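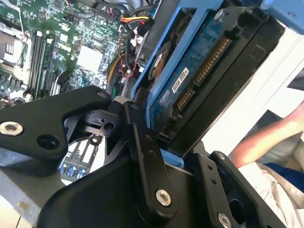
A hard disk drive in its blue carrier, inside an open desktop computer.

Campaign and Records Officer
Morcombe Residents' Alliance, Cheetham ward office
Part time, 300 hours over the contract, starting in January

The Morcombe Residents' Alliance is a registered local political party. We hold eight seats on the district council and will be defending all of them in May, as well as standing in three wards we have not contested before. We are looking for one person to join the office team until the week after the count.

The job is split between campaign work and looking after our records. The campaign side takes up most of the time from February onwards.

What you will do

Plan canvassing rounds in Cheetham and the three new wards, and make up the packs for each round.
Enter canvass returns the same evening or the next morning.
Book rooms for public meetings and take a note of what is asked.
Draft leaflets and letters for the candidates. Every leaflet is read and signed off by the election agent, Bronisława Duda, before it goes to the printer.
Keep receipts and invoices in order for the spending return.
Answer letters and emails from residents, or pass them to the right councillor.
Check our membership list against the forms. The list has 3826 entries going back to the first Nunov Road campaign, and many of them are people who have moved away or have been entered twice.

We use Ziveck for canvass data. You do not need to have used it before, and there is a half day of training in your first week.

What we are looking for

You should have worked or helped on at least one election campaign, for any party or for an independent. You should write clear, correct English and be able to cut a long letter down to one side of paper. You need to be comfortable with spreadsheets and careful with personal details. Knowing the district is useful — so is a driving licence, as the buses to the outer wards stop early.

You do not have to be a member of the Alliance when you apply. You cannot be a member of another party while you hold the post, and you cannot be employed by the district council.

Hours and pay

Hours are uneven. Expect short weeks in January and long ones in April, with evening work until 8.30 pm when we are canvassing. Polling day starts at 6 am and the count may run through the night; time off is given afterwards. The pay rate is in the application pack, along with the mileage rate and the holiday terms.

The office is on the first floor at 54 Nunov Road, Cheetham. There is no lift. If this would be a difficulty, tell us and we will arrange a desk at the ground floor meeting room in Morcombe.

How to apply

Ask for the pack at the office or by post. Send back the form with a letter of no more than two pages, telling us which campaign you worked on and what your part in it was. Please do not send a CV on its own.

Applications close at noon on the last working day of November. Interviews will be held in December with Bronisława Duda and the group leader, Cllr Ülle Ramanauskas. There is a short written task on the day — a reply to a resident's letter about parking — and you will have 40 minutes for it.

Questions about the post should go to Bronisława Duda at the office, between 10 am and 3 pm.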